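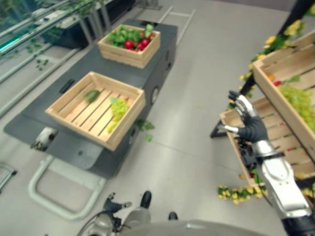
Allotment surplus – where does yours go?

marrowfat43
We've had a good year on the Esdale plots and I've got more radishes and chard than two of us can eat. The neighbours have stopped answering the door. Where does everyone take theirs?

Starnness_Sue
The community fridge at Handport takes loose veg before 10am. No bags needed, but they want the soil knocked off. I took 4 kilos of beans last month and they had gone by lunch.

plot30
I'd be careful with that. I dropped off courgettes twice and both times they were still there at the end of the week, going soft. Small ones go, big ones don't.

Starnness_Sue
That's courgettes, though. Everybody has courgettes.

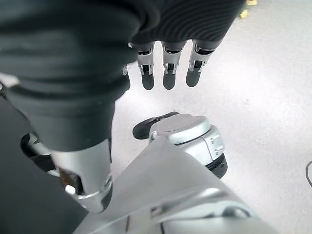
Cucumbers go quickly if you pick them young, and so does anything people can eat without cooking. Leave the tops on radishes if you're dropping them off the same day. If not, twist them off, as the leaves pull the water out of the root.

marrowfat43
Do they take chard? Mine wilts within an hour of cutting.

hedge_end
Stand it in a bucket of water overnight and it comes back. I don't agree about the fridge. I put a box at the gate with an honesty tin and made nearly £30 over the summer, which paid for seed.

plot30
Check your tenancy before you do that. Ours says no sales from the site, gate included.

hedge_end
Mine is my own front gate, not the site.

plot30
Fair enough. Still worth marrowfat43 checking.

marrowfat43
Just looked and ours says the same, no sales. I'll try Handport with the radishes tomorrow and put the chard in a bucket tonight. Does anybody want rhubarb crowns in November?

Starnness_Sue
Yes please, two if you can spare them.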